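Pudach Community Rooms
Progress report to the Tazi Fund
December 5, 2023

Dear colleagues of the Fund,

With this report we want to inform you how the work on the Pudach rooms has continued from July until now, and how your grant was used. We follow the order of the questions in your form, but some answers are put together where they belong together.

The biggest work of this period was the roof above the former dairy. The old covering was taken off in July and the new one was finished seven weeks later than planned. The delay came from the beams on the north side, which were in worse condition than our first inspection showed. Three beams had to be replaced completely. The firm Fosetti did this extra work for a fixed price, and we paid for it from the reserve, as we agreed with you by letter. There were heavy rains in the fall and no water came in.

The heating is installed and was tested on all floors. One radiator in the corridor still makes a knocking noise and the firm will come again to look at it. We hold back the last payment until this is solved.

The inside work is also moving forward. Walls are plastered and painted in the rooms on the ground floor. Upstairs we wait for the doors, which were delivered in the wrong width and went back to the workshop in Pustano. 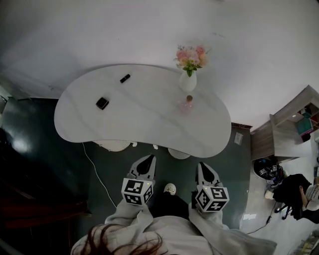
About the use of the building we can report good news. The sewing group and the language course started already on the ground floor, and the parents' breakfast moved over from the school. We sent 1,000 leaflets to households in Pudach and the villages near it, and about 200 people came to the open day. Many of them asked for evening hours - this was not in our plan, and we have to find out what it would cost in light and cleaning.

With the renting of rooms to private persons we are slower than we promised. The price list is written, but the insurance company has not yet confirmed the conditions for family parties. Until then we accept only small meetings. For this reason the income from rent is below the budget, and you will see the difference in the attached table.

For the next period we plan the doors, the ramp at the back entrance and the shelves for the small library. The ramp needs a permit from the town, and we have sent the drawings.

We would like to ask you for one change: please allow us to move the money left from the painting to the ramp. The total sum of the grant stays the same.

With kind regards,
The project office, Pudach Community Rooms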